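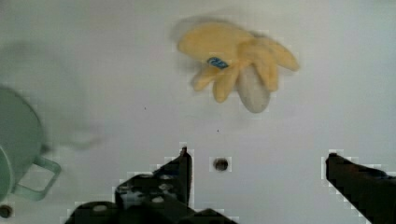
The yellow one, with a green mug for company.

So this is the plush I've been going on about since October! It came out of the markdown bin at Stoltwood, right by the registers, and I walked past it twice before I gave in. My sister says it's an octopus. I thought glove, and I still think glove, and Mingxuan Zou (who runs our toy swap table and has handled more stuffed animals than anyone I know) looked at it for a long time and said "could be a banana bunch." All those soft lobes go off in different directions, plus there's the pale egg-shaped bit tucked in underneath, which my nephew has decided is the head. Fine by me.

A few of you asked what you should do with the little blue tag before a toy goes in the donation box. Leave it on, please! Families like to check the washing directions, and Hongjun Tang has to sort everything by hand if the tags are gone. If one is scratchy, fold it over and put a couple of stitches through it - that's what I do.

For cleaning, I put plush in a zippered pillowcase, cold water, gentle cycle, then lay it flat on a towel and fluff it with my fingers every so often while it dries. I've ruined one rabbit in the dryer and I don't want to talk about it.

The swap is on 11/25/22 at the Griten branch library, in the downstairs room, same as last year. We gave out 329 toys then and Mingxuan would love to beat it. Limit is 9 per family when you're dropping off, just so the tables don't get buried, and please no batteries. Coffee and tea will be on, and bring your own mug if you can, as we're down to the paper cups and they leak.

The yellow one is coming too. I've promised. My nephew has asked if he can swap it for itself, so we'll see how that goes.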